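April 25, 2019 - Starnden bench, enclosure for the Plostirell sensor

Second print of the square housing came off this morning in the grey. Base weighs 72 g, so a bit heavier than I wanted, but the walls stay thick for now. Corner bosses kept rounded as in the last drawing. Lid trimmed along one side with a blade to get rid of the elephant's foot. 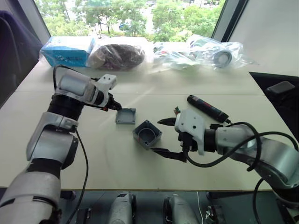 Fit is still tight on one corner. Judite Bragança wants the recess opened up slightly so the board drops in without pushing - I'll change that in the drawing and leave the lid alone. Total print time on the counter is now 425 hours, nozzle due a swap.

To do: order 21 sets of screws from Quintela, reprint the base only, ask Gerirside whether they need the cable exit before May.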